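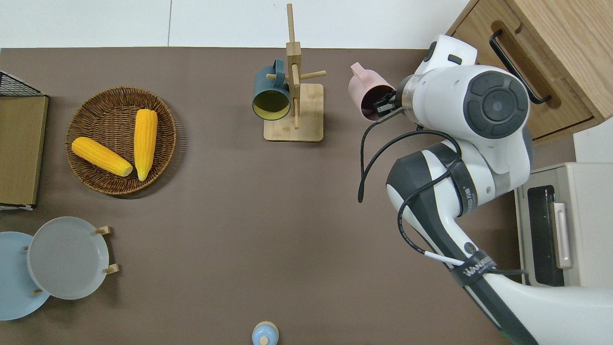

Keeping a soup pot going in November

I've been meaning to write about soup for weeks now, and the first proper cold spell has finally made me sit down and do it. We eat it most nights at this time of year (and for lunch as well, if I'm left to my own devices), so I've got rather set in my ways.

My big pot is a Wernholm, bought when the old shop on Borard Lane was closing down, and it holds enough for 8 bowls if you aren't greedy. I start with onions, cooked slowly in butter for as long as I can bear to wait, then whatever needs using up. Last night that was leeks, a tired parsnip and some 200 grams of red lentils from the bottom of the jar — lovely stuff, thick enough to stand a spoon in!

Sweetcorn goes in right at the end, if I have any. I like it with a bit of bite, and a splash of milk brings out the sweetness.

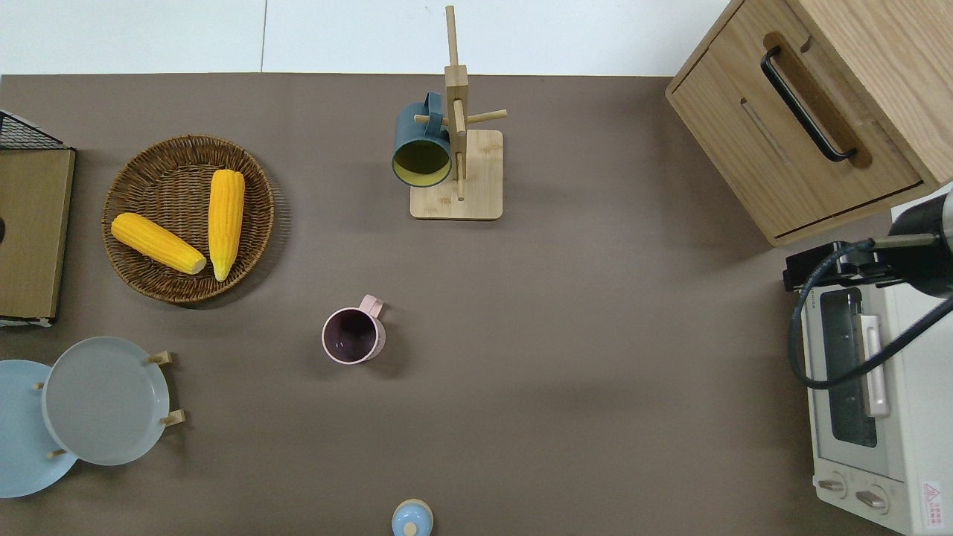
Can you freeze a soup with milk in it?

It's better to freeze it before the milk goes in, then stir that through when you warm it up again. Mine keeps happily for a couple of months that way.

I've got six tubs put by already, and next I want to have a go at a barley one my aunt used to make, if I can find the card she wrote it on.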